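Gitby Box Set Review: A Goblin Campaign That Earned Its Shelf Space

By Shona Rankin
Posted in March
14 comments | 40 shares
Print this article | E-mail this to a friend

I've been running fantasy games for a long time and I own far too many starter boxes, so when my group asked for something new over the winter I told them the answer was no. Then I read the back of Gitby and, well, the answer was yes by bedtime.

Gitby is a tabletop roleplaying set from Hinojosa Games, written by Lorenz Aebischer, and it's set in one goblin town and the marsh that surrounds it. You play the goblins. They call themselves the Etier, they live in stilt houses, and they have a long and very petty feud with the Grusier, who are also goblins and live upriver. To an outsider the two peoples look the same. Don't ever say this to an Etier! There's a whole table for what happens if a visitor says it.

What I loved right away is how much thought went into the Etier as a people. They remember debts by tying knots in a cord, and a grown goblin might wear a cord long enough to wrap twice around the waist. Marrying somebody means tying your cord to theirs, debts and all, which gave my players the best evening of bickering we've had in ages. The Grusier cut their cords every spring and start over, and the Etier think that's disgusting.

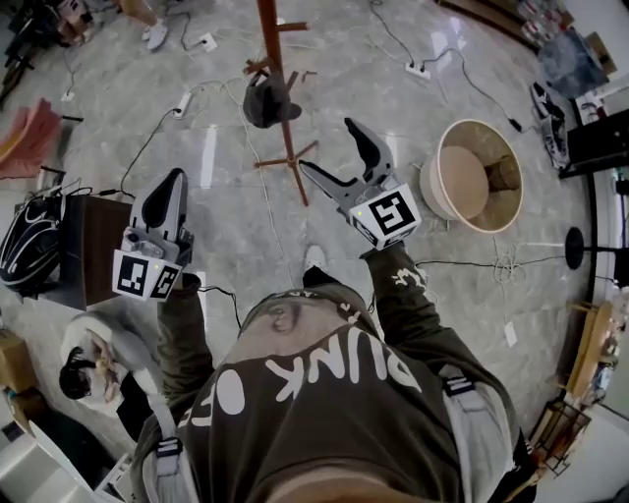 The rules are light. You roll a handful of six-sided dice, keep the best two, and spend knots from your cord if you want to reroll. Spending a knot means calling in a favor, so you have to say who owes you and why, and the game master writes that person down. By our third session I had a town full of cousins and creditors I'd never planned. I barely had to prep after that (bliss).

Combat is the weak part. It's quick, which I like, but the mud rules slow everything to a crawl, and almost every fight in the book happens in mud. We dropped them after the heron fight and didn't miss them. If you like a tactical game with a grid you're going to be bored, and the monster section is thin. The marsh herons are great. The bog hounds are just dogs with more hit points.

The box itself is nice and sturdy. You get the main book, a town map, a deck of rumor cards and a little booklet of songs, which my players insisted on singing. The map is gorgeous but it's printed so dark that we couldn't read the street names at night without a lamp pulled right over the table. The index is also a mess. I looked up "ferry" and got sent to a page on funerals.

One more gripe, and it's about the timeline. The book says the flood happened in the year 652 and the feud started a generation later, but the song booklet has them fighting over the flood while it was going on. I e-mailed the publisher and got a friendly note back saying the songs were meant to be unreliable. Hmm, okay! I've decided the songs are right, and my table's Gitby is better for it.

It also plays well with younger kids. My niece sat in for a night as a ferry pilot named Scab and ended up owing a fishmonger her hat.

I'd say buy it if your group likes talking in funny voices and holding grudges. The first printing was only 2000 copies and my local shop had one left when I went back for a gift, so you may have to hunt a bit. We start the Grusier campaign as soon as everyone's back from vacation, and I've already been told my cord is too short.

Print | E-mail | 14 comments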